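貸出ラケット点検表(グリップ・フレーム・ガット・保管棚)コメント付き

施設名:Nokudura屋内コート
対象:貸出用ラケット37本、予備グリップテープ、作業台、保管棚
点検時期:2018年6月
次回:7月
判定の書き方:良=そのまま貸出可、注=貸出可だが次回までに手当て、不可=貸出棚から外す

記入はラケットごとではなく項目ごとにまとめた。個別に指摘のあるものだけコメント欄に札番号を書いている。札番号は柄ではなくシャフト側の小札の番号を使う。前回の表では柄の番号シールを使っていたが、巻き替えのたびにシールが隠れて読めなくなったため、今回から変更した。

1 グリップテープ(表面)

1-1 表面に裂け、穴、めくれがない 判定:注
コメント:人差し指の当たる位置の擦り減りが目立つものがある。下巻きが透けて見えるところまで減っているものは不可、表面のつやが変わっただけのものは良とした。迷ったものは注にして、次回もう一度見る。

1-2 表面を握って手に色や粉がつかない 判定:良
コメント:乾いた白い布で柄全体を一度握り、布を確認する。黒いテープは色移りが見えやすいが、明るい色のテープは布についた粉のほうで判断することになる。巻いたばかりのものでも粉が出ることがあり、その場合は拭いてから再確認。

1-3 べたつき、ぬめりがない 判定:注
コメント:札番号2がべたつく。拭いても戻らないので巻き替え待ちの箱へ移した。湿気の多い時期は全体にしっとりした感触になるので、べたつきとの区別は指を離すときの引っかかりで見る。

1-4 においがない 判定:良
コメント:保管袋に入れたままのものは、袋を開けてすぐではなく、しばらく置いてから確認する。袋のにおいを柄のにおいと間違えた記録が前回あった。

2 グリップテープ(巻き方)

2-1 重なりの幅がそろっている 判定:良
コメント:幅が狭いこと自体は問題にしない。途中で急に広がったり、重なりがなくなって下巻きが見えたりするものを不可とする。握り比べると段差の位置がわかるので、目だけで決めない。

2-2 重なりの端が浮いていない 判定:注
コメント:斜めに走る継ぎ目を親指の腹で一周なぞる。爪を引っかけると、浮いていない端まで起こしてしまう。爪での確認は禁止とする。浮きがあったものは押さえても戻るため、注ではなく巻き替えが適当という意見もあった。今回は浮きが一巻き分だけのものを注、続けて二巻き以上浮いているものを不可とした。

2-3 巻く向きが利用者の区分と合っている 判定:良
コメント:右利き用と左利き用で向きを分けている。左利き用の棚に右巻きが混ざると、使っているうちに端が起きてくる。棚に戻すときに見ること。混ざっていても危険というほどではないが、苦情になりやすい。

2-4 しわ、たるみがない 判定:良
コメント:柄の角がわかる程度に引いて巻いてあればよい。強く引きすぎて薄くなっているものは、1-1の擦り減りと同じ扱いにする。

3 巻き終わりの留め

3-1 留めの帯が一周して重なっている 判定:良
コメント:帯の長さが足りず、端どうしが突き合わせになっているものは不可。帯は必ず端を重ねる。市販のグリップテープに付いてくる帯は製品ごとに長さが違うので、太めの柄に使うときは先に当ててみる。

3-2 帯の端がはがれていない 判定:注
コメント:端が少し起きているものは、押さえてから指で回すように動かし、帯ごと動くかどうかを見る。帯が動くものは貸し出さない。帯がずれると、その下のテープがほどけてくる。

3-3 帯の下からテープが出すぎていない 判定:良
コメント:帯の先にテープの色が細く見えている程度は良。帯の縁より先のテープが反り返っているもの、はさみで切った角が立っているものは切り直す。切るときは帯を外してから切ること。巻いたままはさみを入れると、下巻きや柄に傷が入る。

3-4 帯の代わりに事務用テープを使っていない 判定:良
コメント:応急の留めとして事務用の透明テープを使ったものが前回まで残っていたが、全部なくなった。今後は応急でも使わない。帯が足りなければ、そのラケットは巻き替え待ちの箱に入れて棚から外す。

帯の印刷は点検項目に入れない。文字が逆さでも、途中で重なって読めなくても、留まっていれば良とする。テープと帯の色の組み合わせも自由で、ピンクのテープに白文字の黒い帯を合わせたものも、同じ色でそろえたものと同じ基準で見る。作業台では、柄をタオルの上に置いて確認するのが望ましい。

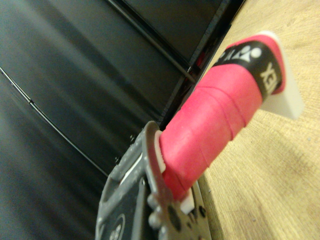 グリップテープは、破れがなければ巻き替えなくてもよいですか。
破れがなくても、べたつき、端の浮き、厚みのむらのどれかがあれば巻き替えます。どれもない場合は、そのまま貸し出して次の点検でもう一度確認します。

4 柄の端とキャップ

4-1 キャップにがたつきがない 判定:良
コメント:キャップだけをつまんで軽く左右に動かす。ラケットを振って音で判断する方法は、柄の中の小さなかけらの音と区別しにくい。音がしたものは別に4-4で扱う。

4-2 キャップに割れ、欠けがない 判定:注
コメント:床や台に立てて置く利用者が多く、角から傷む。明かりに向けて角度を変えると、細いひびが見つかることがある。ひびが縁まで届いているものは不可。表面のこすれ傷は良。

4-3 巻き始めの端がキャップの縁にかぶさりすぎていない 判定:良
コメント:かぶせて巻くか、縁で止めるかは巻く人によって違う。どちらでもよいが、かぶせた部分が浮いて袋状になっているものは、小指が引っかかるので直す。

4-4 柄を振って音がしない 判定:注
コメント:音のするものは、テープを全部外してから確認する。テープの上から押しても位置はわからない。Escobedoの工具箱にある細口の吸い口を使えば、キャップを外さずに取れることもあった。取れなかったものは修理待ち。

5 フレーム

5-1 ひび、へこみがない 判定:注
コメント:先端の保護部分は当たり傷が多いため、傷の有無ではなく深さで見る。塗装だけの傷は良。指でなぞって段差がはっきりわかるものは不可。塗り直しで段差を埋めることはしない。

5-2 ねじれ、ゆがみがない 判定:良
コメント:柄の端から先に向かってまっすぐ目を通す。平らな台に寝かせて確認するときは、台のほうが反っていないかを先に見る。作業台の窓側は少し反っているので使わないこと。

5-3 シャフトと柄の境に緩みがない 判定:良
コメント:柄を片手で固定し、もう片方の手でフレームを軽くひねる。力を入れすぎない。緩みの確認で壊しては意味がない。動きや音があれば不可。留め輪の緩みだけなら押し戻して注。

5-4 小札が読める 判定:注
コメント:消えかけの札があり、上からなぞって書き直した。なぞった字が太くなり、数字の見分けがかえって難しいものもあったので、次回は札ごと交換する。

6 ガット

6-1 切れ、毛羽立ちがない 判定:注
コメント:毛羽立ちは交差しているところを見る。一か所でも切れていれば不可。切れたところを結んで貸し出すことはしない。

6-2 たるみがない 判定:良
コメント:手のひらで面を軽く押し、隣のラケットと比べる。測定器は使っていない。強さの好みに関する要望は点検とは別に扱い、この表には書かない。

6-3 グロメットの欠け、抜けがない 判定:注
コメント:抜けたまま使うと、フレームの縁でガットが切れる。部品の在庫はFlukexの小箱に入っている。色違いでも寸法が合えば使う。

6-4 切れたガットを残したまま棚に置いていない 判定:良
コメント:一か所切れたまま長く置くと、張りの力が片寄る。閉館後の片付けで見つけたら、その場で残りのガットも切って外し、修理待ちの箱へ入れる。中央から少しずつ切り広げ、端から順に切らない。

7 作業台と道具

7-1 台の上に釘、ささくれ、のりの固まりがない 判定:注
コメント:木の台に、はがしたテープの裏紙とのりが残っていた。のりは布に付けた薄い洗剤で拭き取り、水拭きのあと乾拭き。金属のへらでこすると台に傷が増えるので、樹脂のへらだけ使う。

7-2 はさみの刃が欠けていない、のりで固まっていない 判定:良
コメント:グリップ用のはさみと、ガット用のカッターを分けて置く。グリップ用で固いものを切らない。使い終わったら刃を閉じ、柄を手前にして引き出しへ。

7-3 裏紙、切れ端が床に落ちていない 判定:注
コメント:透明の保護フィルムは床に落ちると見えにくく、踏むと滑る。テープを巻く前にはがしたフィルムは、巻き終わるまで台に置いておかず、すぐごみ袋に入れる。今回いちばん多かった指摘がこれで、台の下から何枚も出てきた。

7-4 下巻きの在庫がある 判定:良
コメント:Zarngateの引き出しに下巻きと上巻きが混ざっていたので、仕切りを入れて左右に分けた。封を切ったものは手前に置き、先に使う。

8 保管棚と貸出台

8-1 柄が壁や棚板に押し付けられていない 判定:注
コメント:下段の奥で、柄の端が棚板に当たったまま立ててあるものがあった。掛け金具に掛け直した。下段に入りきらないときは、重ねずに上段の空いた金具を使う。

8-2 直射日光、暖房の風が当たらない 判定:良
コメント:夏は西側の窓から午後の日が入る。のれんを下ろすのは開館の担当、上げるのは閉館の担当とする。7月の点検では日が入る時間に合わせて見る。

8-3 ぬれたタオルを一緒に置いていない 判定:注
コメント:貸出台の下のかごに使用済みのタオルが入ったままだった。かごを受付側へ移した。ラケットの近くには乾いたものだけを置く。

8-4 貸出票と札番号が合っている 判定:注
コメント:貸出票の綴りは1,000番まで進んだところで新しい綴りに替えた。古い綴りの最後のほうに、返却印のない票があった。ラケットは棚にあり、紛失ではない。返却時に印を押し忘れたものとして処理。

不可としたものと処置

1 グリップの巻き替え
巻き替え待ちの箱に14本。多くは2-2の浮きによるもので、べたつき、擦り減りがこれに続く。下巻きまで傷んでいるものは下巻きから取り替える。上巻きだけ替える場合も、下巻きに残ったのりを押して、粘りが強いところは取り除いてから巻く。のりの残りをそのままにすると、新しいテープの下で段差になる。

2 キャップとフレーム
ひびが縁まで届いたキャップは、外せるものだけ交換する。外れないものは無理に外さず修理に出す。フレームの不可は修理の見積もりを取らず、部品を外して廃棄とする。外したグロメットは、欠けがなければ部品箱に入れてよい。

3 音のするもの
柄の中の音は原因が分かれるので、修理票に「振ると音」とだけ書かず、縦に振ったときか横に振ったときかまで書く。前回の票には「音」としか書かれておらず、確認をやり直した。

巻き替え後の確認(作業した人が記入)

□ 古いテープと帯を全部外した
□ 下巻きの破れ、のり残りを見た
□ 保護フィルムをはがして捨てた
□ 巻き始めの端が浮いていない
□ 柄の端から先まで重なりが続いている
□ 巻き終わりを斜めに切り、角が立っていない
□ 帯を引きながら一周させ、端を重ねた
□ 帯の端を押さえ、指で回しても動かない
□ 握って段差を確かめた
□ 小札の番号を修理票に書いた
□ 右利き用、左利き用の棚を確かめて戻した

巻いた直後に「良」の欄へ移さず、一晩置いてから3-2だけもう一度見る。朝の段階で帯の端が起きていたものは、帯を新しくして最初から留め直す。テープまでやり直す必要はない。

利用者からの書き込み(貸出台のノートより、点検に関係するもの)

「太いのと細いのが混ざっていて選びにくい」
処置:下巻きの有無で太さが違っている。棚に太め、普通の札を付ける。点検の判定には影響しない。

「前に借りたピンクのが巻き直してあって、感じが変わった」
処置:上巻きの種類が前と同じとは限らない。同じ色でも厚みの違うものがある。要望として記録。

「帯が取れかけていたので自分で押さえておいた」
処置:該当ラケットは3-2で注。次からは受付に渡してもらうよう、貸出台の案内に一行足した。

次回への申し送り

点検の順番は、グリップを最後にしたほうがよい。今回は先にグリップを見たため、フレームで不可になったラケットのテープまで細かく確認することになった。次回は5、6、1から4の順で進める。表の番号は変えない。

小札の交換分は受付の引き出しに入れてある。古い札を外す前に、新しい札へ番号を写すこと。

作業台の窓側の反りは、板の交換を依頼済み。交換が終わるまでは5-2の確認に受付横の机を使う。受付の机を使った日は、終わったあとに上を拭いておく。

黒い帯の残りが少ない。テープに付属の帯が余ったら捨てずに小袋へ。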